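3.2 Oberflächenton und Blendempfinden am Arbeitsplatz

Die Wahl der Tischoberfläche wird in der Büroplanung meist nach Pflegeaufwand und Preis entschieden. Ersoy und Inga haben in der Vorstudie am Standort Wallska gezeigt, dass Beschäftigte matte, mittelhelle Brauntöne bei längerer Bildschirmarbeit seltener als störend bewerten als weiße Platten. Für die vorliegende Arbeit wurde die Befragung auf die Standorte Stougaard und Flondell ausgeweitet. Der Fragebogen blieb unverändert, die Skala reicht von 1 (nicht störend) bis 10 (sehr störend).

Von den 2.000 verschickten Bögen kamen 1.000 auswertbar zurück. Abgefragt wurden der Farbton der Platte, der Abstand zum Fenster und die Art der Deckenbeleuchtung. Angaben zum Glanzgrad wurden gesondert erhoben, weil Farbe und Glanz in der Vorstudie häufig verwechselt worden waren.
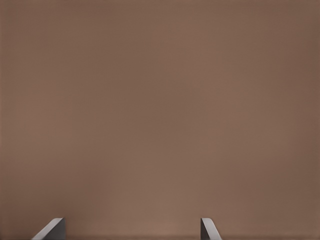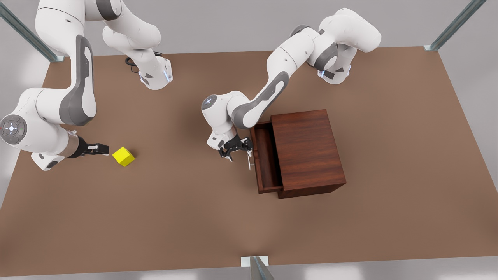
Abb. 3: Braune Fläche mit weichem Helligkeitsverlauf (oben); matte braune Tischplatte vor hellgrauem Boden (unten). Computergrafik.

Bei den braunen Platten nannten die Befragten vor allem den geringen Kontrast zu Holzmöbeln und Papierstapeln als angenehm. Kritik gab es an fensterfernen Plätzen, die als zu dunkel empfunden wurden. In Flondell trat diese Kritik häufiger auf als in Stougaard, wo die Schreibtische überwiegend quer zur Fensterfront stehen. Ob die Ausrichtung allein den Unterschied erklärt, lässt sich mit den vorhandenen Daten nicht klären.

Der Bodenbelag wurde erst in der zweiten Befragungsrunde im August aufgenommen. Für Wallska fehlen diese Angaben daher vollständig. Helle Böden gingen mit einer etwas besseren Bewertung des gesamten Raumes einher, auf das Urteil über die Tischplatte selbst hatten sie keinen erkennbaren Einfluss. Die Auswertung nach Altersgruppen folgt in Abschnitt 3.3.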